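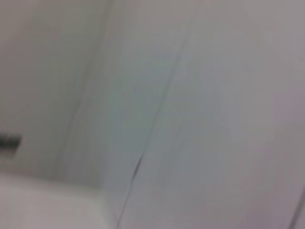 Figure 4.1. Light grey surfaces as seen by a small camera at the wrist of an arm, with strong motion blur. A thin dark line crosses the larger surface from top to bottom.

Home | Contents | Chapter 3 | Chapter 4 | Exercises | Glossary

Chapter 4
Rules for Moving Near Fixed Surfaces

4.1 Why this chapter comes before grasping

Many courses teach the grasp first and the approach later. In our course at Cestberg we changed the order. Most of the damage we had to repair in the teaching cell came from the way to the object, when the arm passed too near a wall, a door or a cabinet side. A student who can move the wrist safely along a flat panel will have fewer problems with everything in Chapter 5.

The word "fixed surface" in this chapter means any surface which belongs to the building, to the machine or to heavy furniture, and which will not give way when the arm touches it. A curtain is not a fixed surface. A cabinet door which is locked is one, but the same door unlocked must be treated as a moving part (see 4.6).

4.2 What the wrist camera can be trusted for

Look again at Figure 4.1. The long diagonal line may be a joint between two sheets, or it may be a crease or a groove. From one blurred picture we cannot decide, and the control program cannot decide either. The first rule of good practice follows from this.

Rule 1. A distance must never be calculated from an edge which was seen during fast motion. The arm shall stop or slow down, take a new picture, and only then use the edge.

Plain surfaces make the difficulty bigger. Where a panel is smooth and has almost the same tone everywhere, there are few points for the program to follow from one picture to the next. Edges that run softly into each other, as on the left side of the figure, are also poor reference lines.

Rule 2. Near a plain surface, the position shall be checked by a second source, for example the joint sensors together with a measured map of the cell.

4.3 Speed and distance zones

In the Gundero teaching cell we use two zones, measured from the nearest fixed surface to the outermost point of the tool. At more than 500 mm the arm may move at the normal teaching speed. Closer than 500 mm it moves at reduced speed, and pictures are taken only when the wrist is at rest. When a person must also pass beside the arm, the first limit is raised to 700 mm.

These values belong to our cell and should not be copied. Each site must find its own values from its risk assessment, with the stopping distance of its own arm and the heaviest tool in use.

4.4 Keeping a record

Every blurred picture which led to a stop should be kept together with the speed, the joint positions and the exposure time. In the Iltetti exercise at the end of the chapter, you will receive 19 such records and sort them by cause.

Comments (3)

Trinh Võ: In 4.3, is the tool length included when the gripper is open? Our gripper becomes wider by 15 mm.

Đức Thân: Yes, please measure with the gripper fully open. I will add this in the next version.

Safavi: Rule 2 was useful for our lab. The link to 4.6 does not open on my phone.

Filed under: Robot safety, Course texts, Motion and sensing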